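Custari desk tray, four months in

I bought the Custari tray back in February, mostly out of spite for the pile of keys, stamps and receipts living by my front door. I'd already been through 2 ceramic bowls and a cigar box, and I did not expect to get excited about a tray. And yet!

What won me over is how low it sits. I can see everything in it at a glance, so the mail key doesn't vanish under the coupons anymore. It doesn't slide when I toss things at it (I toss a lot), and dropping keys in makes a soft little thud - my downstairs neighbor Leonie Hinds should be grateful.
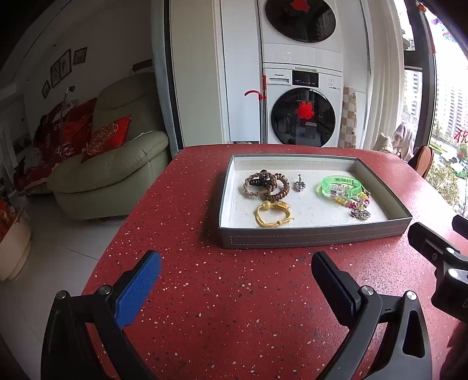
A shallow gray tray on a red speckled counter.

Cleaning is easy enough. Lint roller once a week, damp cloth when coffee happens. A pen leaked in mine in the spring and the mark is still there, very faint, and dish soap only got me so far.

My other gripe is the price. I paid 54 dollars, and the large one is 76, which made me gulp. I'd still buy it again, and I've been eyeing a second for the bedroom - watch straps, earrings, all those loose collar stays. If they ever make a round one I'm in trouble.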